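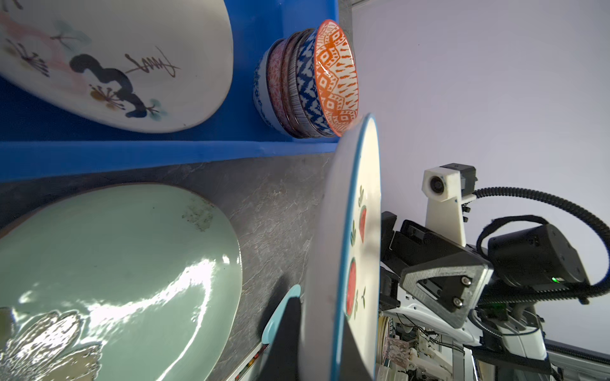

What is a glaze?
A glaze is a thin layer of glass that has been melted onto a clay body in a kiln and bonded to it on cooling.

Chapter 6
Glazes and Glazed Surfaces

6.1 Why clay is glazed

Fired clay is a solid network with pores running through it. In a low-fired body many of the pores connect with one another and with the surface, so water, fat, and food acids can move into the piece. In a body fired until much of it has turned to glass, the pores are mostly closed and very little liquid gets in. A glaze seals the surface in the first case. In the second it mainly makes the piece smoother, easier to clean, and able to carry color.

The term covers only the glassy layer. Color may be placed under the glaze, mixed into it, painted on the raw glaze before firing, or applied over a finished glaze and fired again at a lower temperature. The four methods differ in how well the color stands up to wear, a point taken up in Section 6.5. Pigment under the glaze is protected by it. Pigment over the glaze is exposed to detergent, cutlery, and the foot of the next plate in the stack.

6.2 The three working parts

Most glazes contain silica, alumina, and one or more fluxes. Silica forms the glass. By itself it melts at a temperature far above the range of a pottery kiln. Fluxes, such as the oxides of sodium, potassium, calcium, and boron, bring the melting range down. Alumina thickens the melt, which keeps it from running off vertical walls and onto the kiln shelf.

A change in any one part changes the behavior of the others. Adding flux to cure a dull surface may leave a glaze too fluid to stay in place. Adding silica may reduce the tendency to crack but raise the temperature needed for a smooth melt. Recipes in this book are given by dry weight. The percentages of the base glaze add up to 100, and colorants are listed after the total as additions.

6.3 Fit between glaze and body

Glaze and clay both shrink as they cool from the point at which the glaze becomes rigid. If the glaze shrinks more than the body, it is left in tension and may form a network of fine cracks, called crazing. If it shrinks much less than the body, it is left in strong compression and may flake from rims and handles, called shivering. Glass is much stronger in compression than in tension, so a slight compression is the usual aim.

Crazing can appear as the kiln is opened or months later. Delayed crazing occurs mostly in porous bodies, which take up moisture and swell slightly in use. A fit test must therefore include some form of stress after firing. The simplest is to heat the piece, place it in cold water, dry it, and rub ink over the surface to show the cracks.

6.4 A worked record

The figures in this section come from a firing log kept by Lautaro Urrutia at the Ukby pottery. In April the pottery changed the supplier of its white clay from Plumard to Fona and kept its clear glaze as it was. A trial lot of 300 side plates was made from the new clay, fired on the normal schedule, and put through the heat and cold water test.

Plates in the lot: 300
Plates passed: 248
Plates rejected for crazing: 32
Plates rejected for other faults: the remainder

The other faults were pinholes, warping, and bare spots at the foot. These are not faults of fit and were set aside. The crazed plates came from every level of the kiln, so uneven heating was ruled out as the main cause. Urrutia then replaced part of the sodium flux with calcium and boron, which give the glaze a lower expansion, and repeated the trial.

The log does not state the thickness of the glaze on each plate. This is a weakness in the record. A thick coat crazes more readily than a thin one, and a lot that combines the two can hide the effect of a recipe change. Readers who keep their own logs should enter the density of the glaze slurry and the dipping time. 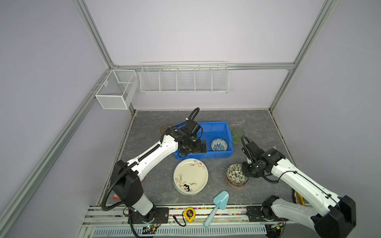 Figure 6.1. Small white bowl with blue floral patterns, in a blue plastic tub.

6.5 Wear in use

A glaze changes over its service life. Alkaline detergents slowly attack the glass network, and the first visible sign is a loss of gloss. Overglaze colors fade sooner. Metal utensils leave gray lines, most of which are metal deposited on the glaze and can be removed with a mild abrasive.

The Trương wash schedule, used in the exercises, runs sample tiles through 3,000 cycles and compares their gloss with that of unwashed tiles from the same firing. Section 6.6 sets out the procedure, beginning with the preparation of the tiles.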